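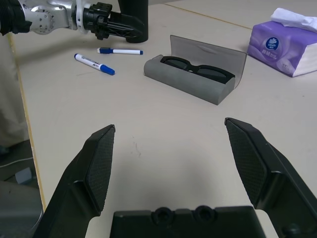
Remedios Tiongson objected, after reading the first draft of this section, that a marker lying on a table is not yet a lost marker, and that we had been writing as if it were. In her opinion the table is the normal place of a marker during work, and the tray under the board is only the place where it spends the night. We have accepted a large part of this objection. The present section is therefore written again from the beginning, and the word "lost" is kept for markers which could not be found in the room at all.

4.2 Resting places of whiteboard markers

Figure 3. Two whiteboard markers lying on a pale cream tabletop. The upper one lies nearly horizontal, with its dark blue cap at the left end.

The question of this section is a simple one: when a person stops writing on the board, where does the marker go? In the earlier literature on shared stationery the answer is usually taken from the stock list. A marker is bought, it is put in the room, and after some weeks it must be bought again. What happens between these two points is treated as use. We think that a considerable part of it is not use. The marker is waiting somewhere, with or without its cap, and the place of waiting has an influence on how long it can still write.

The observations were made in the Dimaculangan building, in 19 meeting rooms with a wall board and a table. The rooms are not equal. Some have the table close to the board, so that a person standing at the board can put a marker down without taking a step. In others one must walk around a chair. All the boards have a metal tray along the lower side, and before the study began every tray was cleaned and supplied with fresh markers of the same kind (Laltska, medium tip, white barrel). Markers already in the rooms were taken out, except in the case described at the end of this section.

In total we have 589 room checks. In each check the observer entered the room after a meeting, when the people had gone, and wrote down for each marker the surface, the position of the cap and the direction of the barrel. Nothing was moved. The observer was asked not to put caps on open markers, and we admit that this was the instruction most difficult to follow. On some sheets there is a small note of regret beside the entry.

4.2.1 Surfaces

We divided the resting places into tray, table, chair, floor and other. The class "other" became larger than we wished. It contains window sills, the top of a radiator, a flower pot, and the pockets of two jackets left on a hook.

The table was the most frequent place after the tray, and in the rooms with the table close to the board it was the most frequent place of all. This agrees with the remark reported above. It does not agree with our expectation, which was that people would return the marker to the tray at least at the end of the meeting, when the board is wiped. In many rooms the board had been wiped and the eraser was in the tray, but the markers were on the table. It seems that the eraser and the marker are not felt as a pair. A possible explanation is that the person who wipes the board is frequently a different person from the one who wrote on it, and the writer had already sat down with the marker in the hand.

On the table, markers tend to be found together. We had imagined that they would be spread, one before each seat, like pens at a conference. A marker alone on a table was a less common finding than a small group lying side by side, as in Figure 3. We did not observe how the groups come into existence. One reading is that the first marker put down makes a place, and the second goes to it.

4.2.2 Direction of the barrel

The trays hold a marker in one direction only, along the board. A table leaves the direction free. We recorded it in a coarse manner: along the long side of the table, across it, or oblique. Oblique was the most common. Where several markers were grouped, their directions were more similar to each other than to the edge of the table, but with our coarse classes we cannot say more than this. A photograph taken from straight above would have served better than a mark on a sheet, and we recommend it to anyone repeating the work.

The direction has practical interest for the ink. The manufacturers of dry erase markers generally advise to store them lying flat. A marker standing in a cup with the tip up will write pale until the ink has returned, and one standing with the tip down may leave a drop on the first stroke. From this point of view the table is a good resting place, as good as the tray. The cups which were bought for some rooms in August, before our study, are a worse one. We found them mostly used for ordinary pens and, in one room, for teaspoons.

4.2.3 Caps

A marker can rest with its cap on the tip, with its cap on the back end, or with the cap lying apart. Only the first of these protects the tip. The Laltska model closes with a click which can be heard in a quiet room, and several staff members told us that they listen for it. The Adia markers, used in the comparison rooms in the second part of the study, close softly. We found more Adia markers with the cap sitting on the tip but not fully pressed. From a distance of one meter such a marker looks closed. The observer had to bend down and look at the gap between cap and barrel, and in the first week this was not done in every case. The sheets of the first week are for this reason left out of the cap analysis, though they are kept for the surfaces.

Caps lying apart were found more on tables than in trays. The tray is narrow and a loose cap rolls against its marker and stays there, where the next person will see both. On a table the cap can roll away. A few caps were later found under the heating, always on the window side of the room, where the floor is slightly lower.

The color of the cap had some relation to where the marker was resting. Blue and black markers were on the table more often than red and green ones, which stayed in the tray for days. We interpret this as a difference of use and nothing else: people write mainly in blue or black and take the red one to underline. It does mean that a simple look at the tray gives a wrong picture of the supply. A tray with a red and a green marker looks half full to the person who fills it, while the group coming to the next meeting will say that there are no markers.

4.2.4 Traces on the table

Every table in the study had a light surface of cream or pale gray color, and on a surface of this kind old traces are easily seen. We recorded grey marks, colored points and lines. The colored points come with high probability from open tips, and they were mostly on the side of the table which faces the board. The grey marks are more difficult. Fine grey scuffs were present on nearly all tables, also at the end far from the board, and we do not ascribe them to markers. Bags, laptop feet and the legs of chairs placed on the table for floor cleaning can all produce them.

The cleaning staff removed colored points with Meltinow liquid, which is the product supplied in the building. They told us that fresh points go away with a damp cloth. Points older than one weekend need the liquid and some pressure. We did not test this ourselves.

4.2.5 A case outside the classes

In one room, the former library on the upper floor, the old markers were not taken out by mistake, and the new ones were added to them. The room then had up to 80 markers, counting dry ones. This room showed a different behavior. The people tried one marker after the other on the corner of the board and put each failed one back in the tray, cap on, in good order. The markers which could write stayed on the table. After some time the tray of this room contained almost only dry markers, kept very neatly.

We have left the room out of all the tables of results. It is mentioned here because Tiongson considers it the clearest case in the whole material, and the two of us who made the checks in that room have come to agree with her. If the tray is full and the table is nearly bare of markers, it can be useful to take one from the tray and try it before concluding that the room is well supplied. The consequences for the filling schedule are treated in Section 4.3, together with the question of who should throw a dry marker away.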